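Subject: Re: [benchbots] Ilum teardown/rebuild kit, worth it for a small shop?
Date: 2024-10-21
From: Riquelme

Hi all,

Pulling this one back up because I promised a longer answer in September and then got buried. The original question, for anyone who joined since:

> We refurbish office desktops in Fuvstead, mostly towers, mostly the
> same few models over and over. Ilum has quoted us 1,480 for their
> bench kit (fixture tray, gripper fingers, the software license for
> a year). We already have an arm. Has anyone run the kit on real
> machines and not just on the demo board they ship with it? I'm
> mainly curious about memory and drives. CPUs scare me. Also, does
> the tray hold up? It looks like a 3D print to me and I've been
> burned before.

So yes, we've got the kit on the bench at Grorkthorpe, and we've been feeding it old Dell towers. I'll try to take your points as they came, but I'll wander, sorry!

Setup first. You lay the tower on its side with the panel off, and the fixture goes down to the left of it on the same table. We use a slatted aluminum table and I'd really recommend something like it, because both the case and the fixture need to sit in the same spot every time. We tried a plain workbench with tape marks for the first few days and I would not wish that on anyone. A nudge from somebody's hip and you're teaching positions all over again.
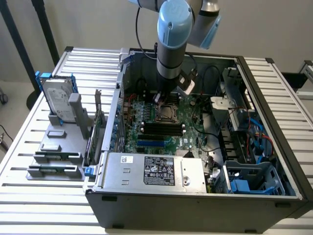 Getting from an unopened box to a first run took us 37 hours of bench time, and a good chunk of that was me reading the manual in the wrong order. The quick start assumes you've already done the calibration chapter, which is at the back. Do the calibration chapter. Then have lunch, then do the quick start.

The tray: you guessed right, it's a gray 3D print, and I had the same worry. So far it's fine. The hard drive stands upright in its caddy at the back, there's a slot next to that for an expansion card, and the front has holders where memory modules can lie flat. I like the layout a lot. What I don't like is that the holders are sized for one kind of caddy, and if your towers use another you'll be printing your own (Ilum does send the files if you ask — it took them two emails). I'd print a spare of the whole thing while you're at it.

Memory is where the kit earns its money. We logged 196 module insertions before I started writing this, and 117 of them were done on the first firmware, which pushed one end down before the other and then sulked. The newer one is much better about it. You still want to open the latches by hand before you start the cycle. The brochure kind of suggests otherwise and I've complained to them about that.

Drives are okay. Slow, but okay. The caddy has to be square in the tray or the arm goes for it at a slight angle and stops with a force warning. The warning is polite and clear, I'll give them that, and it has never tried to muscle through. Watch your SATA cables though! Anything draped across the cage is going to get leaned on sooner or later, so tuck them back first.
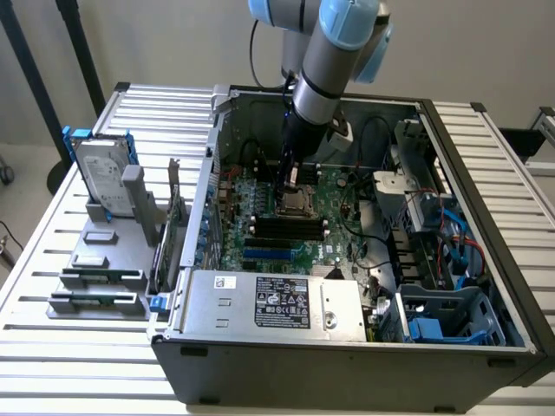 Riquelme

Okay, CPUs, since you said they scare you. They scare me too. Ilum sells the socket routine as an add-on and we have it on trial, and my advice is to start with a board you already plan to scrap. Run the approach move over and over with nothing in the gripper, at the slowest speed, and keep your hand near the stop button. You'll learn very quickly how good your calibration is. Ours was off by enough that I was glad I'd picked a junk board. I'm not ready to tell you to buy that part, and I'd ask them for the same trial we got before you put any money down.

A few odds and ends I had in my notes:

The tool cable wants more slack than the drawing shows. If it's tight, it tugs at the wrist when the arm reaches into the far side of the case.

The software only remembers one case model per project file. You can copy files, but there's no way to merge them, so name them sensibly from day one. Mine are called things like "tower final 2" and I regret it.

Support answers within a day, usually in the morning. They know the product well and they don't talk down to you.

Would I pay the quoted price? For memory and drives on the same few models, yes, I think I would, and it sounds like that's pretty much your shop. If you were seeing a different machine every hour I'd say keep your money and your screwdriver.

If you want to drive over from Fuvstead and try it with one of your own towers, write me off-list and we'll find an afternoon. Bring a caddy so we can check it against the tray.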